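Mallholm Bowl Sets — Quick Questions

Updated in August. Answers are short, ask at the desk if yours isn't here.

How many bowls in a set?
Depends on the set. Sizes and colors are on the shelf tag. Small, medium, large.

Do they nest?
Yes. Small inside large, any color. Two of the same size will stack but they stick, so twist, don't pull.

Can I mix colors?
Sure. Most people do. Blue, red, magenta, lime, purple, whatever you like. Price is the same.

Microwave?
No. Plastic, and thin. They warp. Same goes for the bottom rack of the dishwasher — top rack only.

How much does a bowl hold?
Large one takes 560 ml to the rim. Less if you're carrying it anywhere.

Stains?
Tomato and turmeric, mostly on the lighter colors. Baking soda paste, leave it 35 minutes, rinse. Wont get all of it.

Can I order one replacement bowl?
Yes, limit 2 per color. Bring the old one if your not sure of the size.

What's a good way to sort a mixed lot?
Spread them out on a mat first, all right side up, then match by size. Color second. Leave nested ones together till the end.
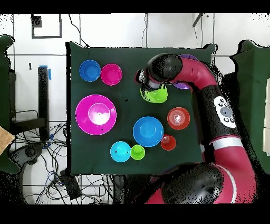
Kaja Laur wrote in to say she goes by color first, then size, and it's faster with kids helping because they already know their colors. Fine too. Just check the rims before stacking, the medium and large are close.

Do the pinks match?
Light pink and magenta are separate colors. Order by name please.

Returns?
Unused, any Friday, at the Ornedthorpe desk. Ask for Dwight Friesen.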